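Irkeo > Dretstead site > Software checks > Head camera and arm control

Pre-run checklist, perception and arm planner
Completed by: Nerea Montes
Planner: Flukar, August build

1. Emergency stop cuts both arms from the operator's station
PASS. Pressed twice, once in idle and once mid-reach.

2. Controller starts with arms in the hold pose
PASS.

3. Arm speed cap set in the config and read back from the controller
PASS. Set to 80 mm/s, reads 80. The dashboard still shows the old value, so don't go by the dashboard.

4. Self-filter removes hands, forearms and body from the obstacle map
PARTIAL. Thumbs leak through when the hands face each other. The planner then treats its own thumb as something to avoid. Marín say this was fixed in the last release. I'd like to see the test they ran.

5. Floor segmentation stable on the striped flooring
FAIL. Over 13 restarts the floor mask broke up in 2, both times in the bright patch on the right. The release note calls this "improved" and gives no figures.

6. Thin objects on the floor reported as obstacles
FAIL. Black cable on grey stripes gets no label at all. Lowering the threshold picks up the cable and half the dark stripes with it. Not usable.

7. Person detection works from feet and lower legs alone
PARTIAL. Shoes are found, but the confidence jumps about from one reading to the next – and the stop zone is drawn from that number. Please don't sign this off on the strength of the demo clip.

8. Floor markings not treated as raised objects
PASS, with the lights as they are now. Repeat with the blinds down.

9. Logs record the planner version and camera settings
PASS for version. Exposure is still missing, which makes item 5 hard to argue about with anyone.

Outcome: arms may run at capped speed with an operator on the stop. No base movement until 5 and 6 are closed. Item 7 to be retested with trousers darker than the floor as well as lighter.

Contact: Irkeo software desk, Dretstead | © Irkeo | Back to top
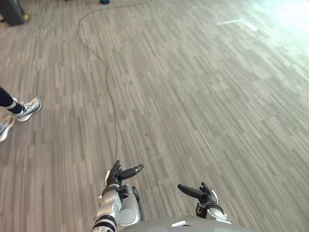
Items 4 to 7: head camera view, both hands up, cable and shoes to the left, glare upper right.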